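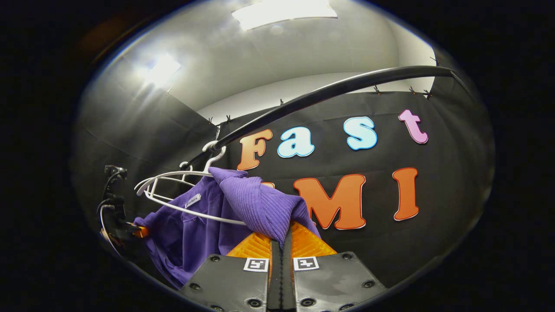 Drikgate, 3/27/18

Hand-held gripper kits for teaching robots to handle clothes: a review of the Hanon Tran
Final report, robotics project module

Summary

Our project was to try out the Tran, a hand-held gripper kit sold by Hanon, and say whether the department should buy one. The kit is used to record a person doing a task by hand so that the recordings can later be used to train a robot arm. We had a loan set for four weeks and used it for one job only, which was moving a knitted garment on a clothes rail. We made 1459 recordings and kept most of them. Our view is that the kit is good enough to buy for teaching, with some reservations about the software and the handle. The details are below.

Background

The module handbook asks each group to review a product that could be used in next year's practical classes. The groups before us looked at small wheeled robots and a sorting belt. We chose a gripper kit as the department already has a robot arm and very little data to train it with. Driving the arm with a joystick to record a task is slow. We tried it in the first week for comparison and most of our attempts to pick up a sleeve ended with the arm pushing the cloth away.

With a hand-held gripper the person does the task directly. The camera sits on the tool, so it sees what a camera on the robot's wrist would see later on.

What comes with the kit

The loan set had the gripper with its camera, a battery pack, spare finger pads, a cable, and a licence for the Hanon recording program. The price we were quoted was 2800 for the same set, before delivery. There is a cheaper version without the spare pads and with a shorter licence. We would not recommend it, as the pads are the part most likely to wear.

The fingers are flat grey plates held on with small black screws. Each has an orange ridged pad near the tip. The square black-and-white markers on the fingers are there so the program can work out how far open the gripper is from the video alone, and there is no separate sensor to set up.

The manual is short. It covers charging, mounting the camera and starting a recording. It does not say how tight the finger screws should be, and we had to write to Hanon to ask. They replied the next day with a page that should really be in the box.

Setting up

We worked in a booth hung with black cloth, with a black rail across it and white hangers on the rail. Big bubble letters in orange, blue and pink are fixed to the back cloth. They turned out to be useful. The tracking part of the program works out where the tool is from fixed points in the view, and plain black cloth gives it very little to go on. When we hung a second black sheet over the letters as a test, the program lost its position more often and several recordings had to be thrown away.

The lens is very wide, and the room lights come into view above the cloth. At first the camera set its brightness by the lights and the garment came out too dark to see the ribs. Fixing the exposure by hand in the settings menu cured this. A user has to know to do it, and the setting is lost when the battery is changed. We taped a note about it to the battery pack.

The task

One garment was used throughout, a purple ribbed knit with a white label at the neck. Knitwear was chosen as it is harder than a shirt. It stretches, it hangs in folds, and a sleeve does not stay where it is put. The person holding the gripper had to take hold of part of the sleeve, lift it, and let go with the garment still on its hanger.

A recording counted as good if all of these were true:

- the grip was made on the sleeve and nowhere else
- the garment stayed on the hanger
- both markers could be read at the moment of gripping
- tracking was not lost at any point

We all took turns. New users were given 10 practice goes before any of theirs were kept. That was enough for everyone in the group, though left-handed users wanted more. The trigger is shaped for the right hand.

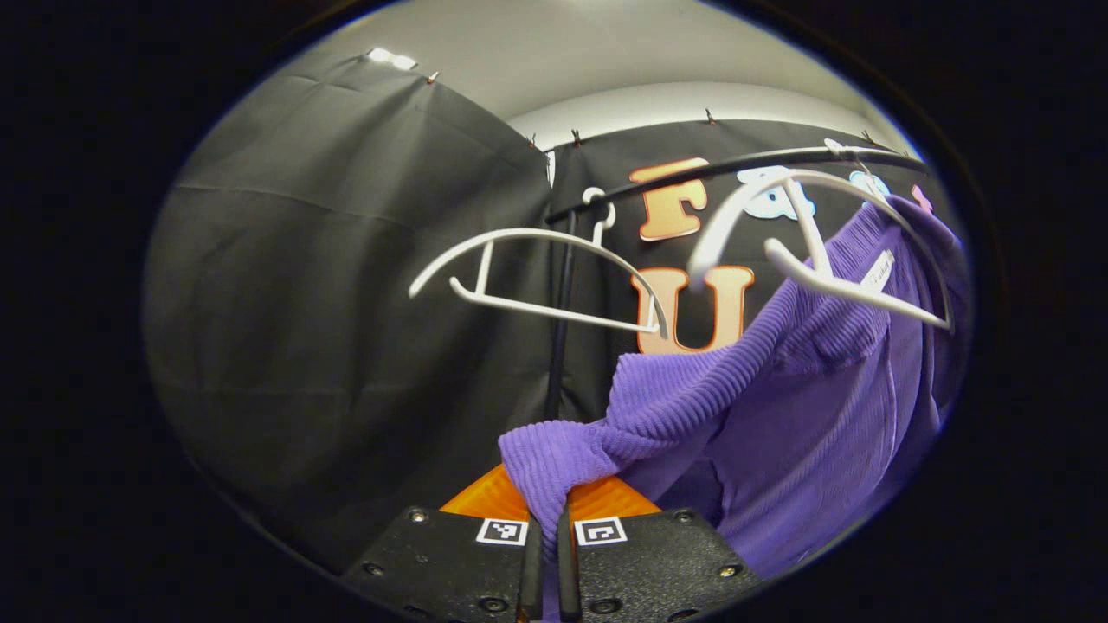
FINDINGS

Approach. Coming up from beneath the sleeve worked better than coming in from the side. When the knit hangs in a twist above the gripper, the fingers can go up on either side of a fold and close on it. From the side, the fingers tended to push the fold round the back of the garment. This is a point about the cloth and would be the same with any gripper of this shape, but it matters for how the class is taught.

Hangers. An empty hanger left on the rail next to the full one made the task harder. It sits at a tilt and gets in the way of the view. We decided to keep it in for part of the work, since a real wardrobe rail is never tidy, and to label those recordings separately. Anyone repeating the project should decide this at the start. We changed our minds in the second week and had to go back through the files.

Pads. The ridges suit ribbed knit well. A light squeeze was enough to hold a fold, and we found no pulled threads in the garment at the end. On a thin cotton shirt, which we tried for one afternoon out of interest, the pads slipped more and we had to grip harder. We did not have time to test this properly and do not include the shirt in our totals.

Markers. Loose cloth falling over a marker was the most common reason for a recording being rejected. The program warns the user only after the recording has been saved. A sound or a light at the time would save a lot of wasted effort, and we have put this to Hanon as a suggestion.

Weight. The tool is comfortable for short spells. Holding it upwards under the rail is tiring, and our later recordings in a session were less steady than the early ones. We would set a break into the class timetable.

Software. Installing it on the lab machines took most of a day, as it needs rights that students do not have. Once running, it was stable. Export is slow, and there is no way to rename files in a batch.

Comparison with the Breta

The other group in our year had the Breta kit on loan, and we were allowed to borrow it for an afternoon. The Breta is lighter and its handle suits either hand. Its pads are smooth, and on the knit they let go of the sleeve far more often than the Tran's. Its program would not run on the older lab machines at all. If the work were mainly with boxes or cups we might have preferred it. For cloth we would take the Tran.

Limits of this review

We tested with one garment, one rail and one booth. We have not yet trained the arm on the recordings, so this report says nothing about how well a robot would do the task afterwards. That part is planned for May, if the arm is free. We also had the kit for too short a time to comment on wear, although the pads still looked sound when we packed it up.

Recommendation

The department should buy one Tran kit with spare pads and the full licence. Before it is used in a class, the technician should install the program on the machines in advance and the finger screw page from Hanon should be added to the manual. A class of students will need to share the tool, so the sheet for the practical should give the others something to do, such as checking and labelling the recordings as they come in.

Our labelled recordings and the list of rejected ones are on the module drive in the folder for this group. The settings file with the fixed exposure is saved there too.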